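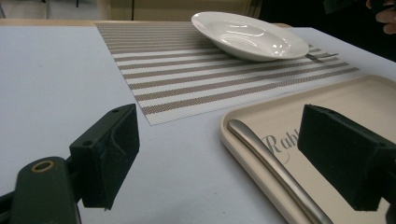

Jundholm Work Table

Item 200-9
Ships flat in 2 boxes

The Jundholm is a plain white table for offices, classrooms and hobby rooms. The top has a matte finish that cuts down on glare from overhead lights. It wipes clean with a damp cloth and a little dish soap. Do not use scouring pads or bleach.

Specifications

Length: 1,800 mm
Top color: white, matte
Legs: steel, gray powder coat
Leveling feet: included
Assembly: two people, hex key supplied

Assembly notes

Lay the top face down on a blanket or the flattened carton. Fit all four legs loosely, then tighten the bolts in turn. Turn the table over with one person at each end – do not drag it on its legs.

Options

Cable tray (Pelkonen clip-on type)
Locking casters, set of four
Replacement feet

Delivery

Orders placed before 9 a.m. leave the Jundeo warehouse the same working day. Delivery is to the ground floor only. Orders for schools are packed on pallets, and the August schedule fills early. For pallet quotes, write to Viktória Somogyi at the sales desk.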